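Starting with a blank page (again)

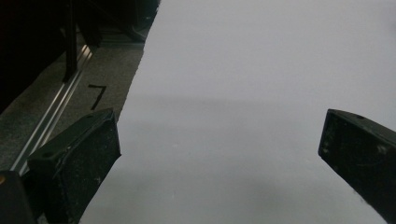

Blank so far. Ask me again in April.

So I promised in the last newsletter that I'd write about my letter-writing year, and then I put it off for weeks, which tells you a lot about how the letter-writing year is going!

The plan was simple enough. I'd write to 36 people I'd lost touch with, by hand, no typing it up first. Old neighbors, two former bosses, my college roommate, the woman who taught me to swim at Plimcombe when I was far too old to be learning. I made the list at the kitchen table one night and felt terribly pleased with myself. Then I sat down to write the first one and got as far as "Dear Ladan."

Ladan Tabrizi and I shared an office for four years and hadn't spoken in longer than that. What do you say? I tried opening with the weather. I tried opening with an apology (three paragraphs of it, awful). In the end I told her about the soup I'd burned that afternoon and went from there, and it ran to both sides of the sheet. She wrote back! Her handwriting is still impossible. I think she's taken up either baking or biking.

A few things I've picked up along the way, in case you want to try it. Write in the morning if you can, I get gloomy after 9 p.m. and it leaks into the letter. Check the address before you seal the envelope. Don't save the good stamps. And if you get stuck, describe whatever you ate last. People like hearing about food.

Shahla Bagheri, who many of you know from the Delaunay Street book swap, has been at this much longer than me and keeps every reply in a big old suitcase under her bed. She let me read a few. One was just a recipe for plum jam and the words "miss you, come in summer." I've been thinking about that one ever since.

My own replies are in a shoebox for now. If you'd like a letter, send me your mailing address and I'll add you to the list. Be patient with me, though, I'm still on number 11.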